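June 27, 2025

Bottle cap torque, continued from the sheet Walid left on the bench.

Recalibrated the Plavetell tester first thing. It was reading high after being moved to the Hulme building, by the same amount at every setting, so I put in an offset and left the spring alone. Walid Daher has the old values if anyone wants them.

Ran 14 of the Jorkero caps with the new liner. Opening torque drops off overnight and then stays put. Two caps backed off in the warm cabinet, both from the end of the bag with the torn label. I would not read much into it until we have a second bag. Leif Öberg thinks the liner is creeping and wants the same run with the caps left a week before opening.
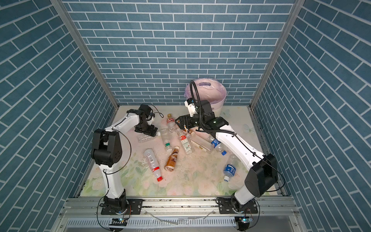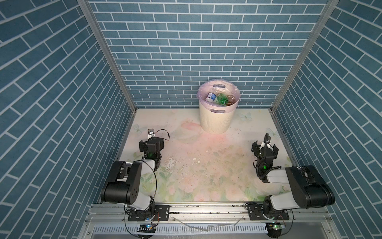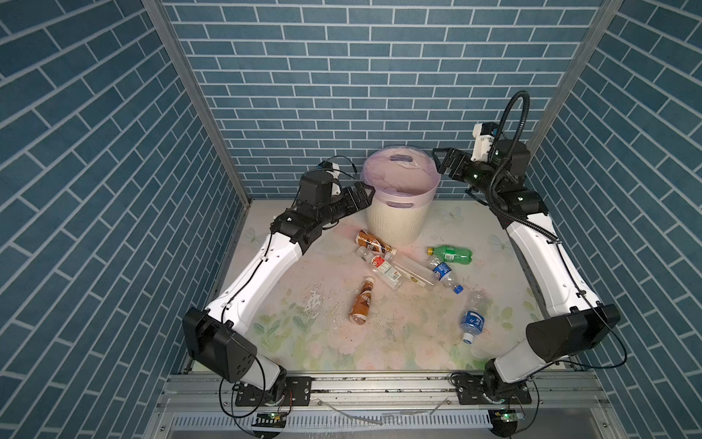
Brick-pattern walls, corner posts and floral mat, all three views.

Leak check in the afternoon, inverted on blotting paper, dyed water. No marks on the paper at the first look. Will look again tomorrow before anyone tidies the bench.

Trundex quoted for liners in lots of 3000. Too many for now. Asked if they will split a lot.

To do:
Second bag of caps, whole label this time
Copy the offset onto the card taped to the tester
More blotting paper
Ask Walid which batch the September samples came from, his sheet has 999 in that column, which I take to mean blank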